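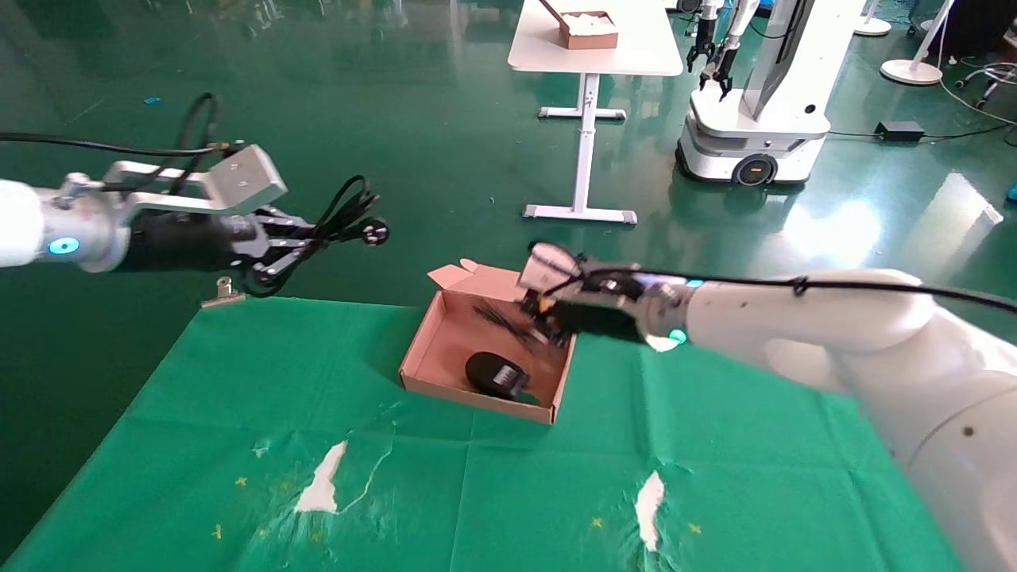 Predstead Cable Set: read me first

Hello, and thank you for taking an interest in our recordings. The Predstead Cable Set is a collection of two-armed handling runs made while we were trying to decide between two sets of gripper fingers, and it has grown rather larger than we meant it to. There are 2000 runs in all, split evenly between the two sets of fingers, and every one of them has to do with cables, chargers and the boxes that such things end up living in. If you have ever tried to get a robot to take hold of one lead out of a knot of leads, you will know why we thought it worth writing down what we learned (and why it took us most of the summer!).

What we were comparing

The first set of fingers we call Gilmartin, and they are long, straight and fairly stiff. The second set is called Gevska, a little shorter, with a softer pad on the inner face. Both fit the same gripper body, so swapping them over is a matter of a few screws and a fresh calibration. We did the swap at the start of a day and never in the middle of one, so a single session folder will only ever hold one kind of finger, and you needn't worry about mixed runs.

Both arms are driven by the same controller, which is our own and goes by the name of Gullitz. It takes its targets at 20 steps a second and smooths between them. An early version of Gullitz smoothed rather too eagerly, and the arms lagged behind the operator in a way that made picking up thin cable a real test of patience. Those early runs are still in the set, in the folder called july_old, and you are very welcome to use them, but please don't put them side by side with the later ones and draw conclusions about the fingers.

The tasks

There are four, and each has its own short name in the run index:

box_out: take a named item out of an open cardboard box and lay it on the table.
box_in: the same thing the other way round.
hand_over: pass a coiled cable from one arm to the other above the table.
sort_two: put cables to the left and chargers to the right.

The table is covered with a green cloth with small yellow crosses marked on it. The cloth wrinkles, and we let it. We did try pulling it flat between runs in the first week, but it slowed everybody down and the fingers catch on it just the same. If your method depends on a perfectly even background, this may not be the set for you, though we would be very glad to hear how you get on.

What is in each run

A run folder holds the video from the head view, the video from the wrist views, the joint positions for both arms, how far each gripper is open, and a plain text note. The note is whatever the operator felt like typing at the time. Some are very full and some just say "fine", and we have left them all as they were, apart from mending a few file names. Clocks are lined up to within 10 milliseconds, which we checked by tapping the table at the start of each session and looking for the tap in everything.

How the fingers got on

We don't want to spoil your own findings, but you may like a rough idea of ours. Gilmartin fingers are lovely in a box. They reach down past the flaps, and they can be pushed in beside an item without shoving it about too much. Gevska fingers were much happier with a coil once it was held, and we saw fewer slow slips during hand_over. Plug heads were a nuisance for both, as they swing about below the grip and pull the coil round with them. Smooth oval chargers were kinder to the soft pad, unless they were lying flat against the bottom of the box, in which case we would take the Gilmartin fingers every time.

Known troubles

The wrist view goes dark when a gripper is deep in a box, especially near a raised flap. We didn't add a lamp, so please expect it.

Gripper opening is the commanded value in july_old and the measured value everywhere else. The index has a column for this, and I would urge you to read it before plotting anything.

A handful of runs end early because the operator pressed stop by mistake. They are marked "short".

Using the set

You may use the recordings for research and teaching, and we ask only that you mention the Predstead Cable Set by name and say which folders you used. Corrections to the index are always welcome, however small, and go into the change list at the end of the index file.

Last changed: October 3, 2019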